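Subject: Re: [hesel-users] Live album transfers, side lengths and track gaps

On 27 May 2021, a list member wrote:
> I have the Fallwood live set on two LPs and want one
> continuous file per side. Hesel keeps splitting at the
> applause. Is there a setting, or do I join them by hand?

There is a setting. Auto-split looks for any passage below the threshold that lasts longer than the minimum gap. Quiet applause on a worn pressing falls below the default.

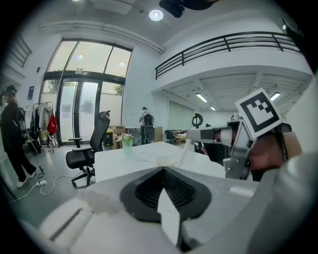
Raise the minimum gap to 100 seconds and the splitter will find nothing on a normal side. Leave the threshold alone, as the click filter reads the same value.

For the existing files, the order I use is:

1. Discard the split files and go back to the raw capture. Joining the pieces leaves a short fade at each join.

2. Trim the lead-in groove by ear. On my copy of side one the first note comes 72 samples after the last loud tick.
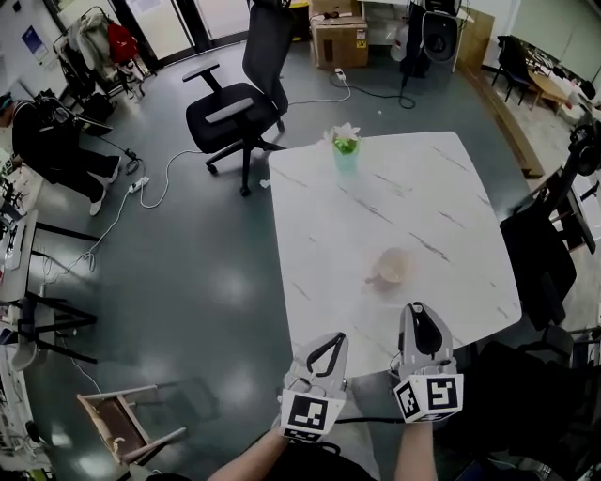 3. Export each side as a single FLAC and write a cue sheet with the track times. Side three of mine comes to roughly 655 MB at the high sample rate.

4. Tag the cue sheet, and leave the FLAC untagged. Prodeo reads both and shows every title twice if they disagree.

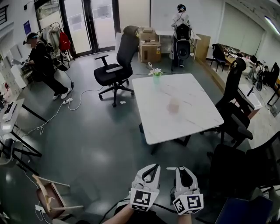 Does the cue sheet survive a re-export?
Only if the file name stays the same. Hesel writes a new sheet for a new name and leaves the old one in the folder.

The track times printed on the Fallwood sleeve are wrong for side four. The encore is listed before the band introductions and it comes after them. I used the December reissue to check. 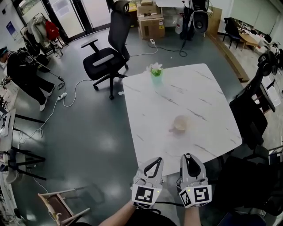
Table with cup and vase

Bug 2599 covers the fade problem and is still open.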